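Fill the kettle, then we'll talk

Khanyisile Coetzee

Quick one, train in a bit. Somebody sent me the Polance clip again. You know it, the robot folds a towel, pats the towel, music swells. 151 comments underneath, most of them saying that's housework sorted then. Five years, tops. One chap has already told his wife, apparently.

No. Sorry. Not yet and not close.

My test is dull. I want a machine to fill a kettle. In a kitchen it hasn't met, with whatever tap that kitchen has got. Not my kitchen, I'd tidy up first, we all would. Somebody else's, as they left it.

Think about what's in that job. You pick up a thing by a handle that was designed for a hand. It's light. You get it near the spout, tilt it, and the water has to go in the kettle and stay off the base. And all the while it's getting heavier, every second, so the grip that was right when you started is wrong by the end. You do this half asleep. Your other hand goes to the rim to steady it and you never decided that it should. Try writing that down as instructions. I did, got to step four and gave up and made a tea.

Then the shiny stuff. Steel sink, steel kettle, chrome tap. Everything reflecting everything. I've asked people who build these things what they dread and it's glass, water and anything polished, in whatever order they last had a bad day with. A stream of water is a thin clear moving thing in front of a wall. Plenty of depth cameras simply don't see it.

And clutter. Demo kitchens never have any. Real sinks have soap on the side and bits of old soap next to the soap, a brush stood up by the tap, some hose going somewhere. All of it in reach of an elbow. We steer round it without a thought. A machine either has to know what each bit is, or be gentle enough that it dosen't matter, and so far gentle means slow. Very slow. I timed one at the Dredley open day in June: 408 seconds to move a mug from a worktop to a shelf. The mug survived, I'll give it that.

Shop floor is a different story, and I do wish people would stop mixing the two up. At Adams, where I did my stint in packing, the arm at the end of the line was brilliant. Same box, same height, same lighting, all night. Nobody moved its table. It beat me on my best day and I was glad of it, my back especially. But even there, the minute a carton came down crushed at one corner it was a person who walked over. Still is, I'm told.

So that's where the money should go for now, if you ask me. Fixed jobs, heavy jobs, boring ones. Leave the kitchen until the hands are better. I'm not against it! I'd have one tomorrow. My mum can't lift a full kettle any more and a machine that did that one thing, safely, in her own kitchen with her own daft tap, would be worth more to her than any amount of towel folding. She wouldn't care if it could dance either.

What annoys me is the rush to say chores are unskilled. We've called it that for ever, and now some very clever people with very big budgets have found out how hard it is to do the washing up. Might be nice if one of them said so on stage. Something like, we have looked into it and your nan is quite good at this.

Anyway. Two hands, a kettle, a running tap. When a robot can do that bit in a strangers house, first go, I'll write the other column and eat my words. 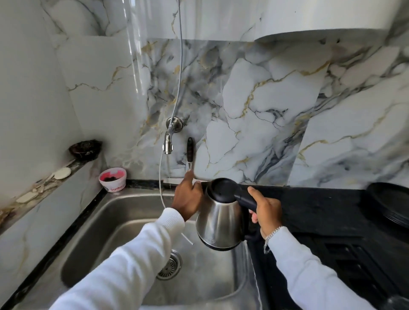 More on Plodix

Why the robot hoover still loses to a sock
Self-checkouts, and who is really doing the work
Letters: your worst dishwasher stories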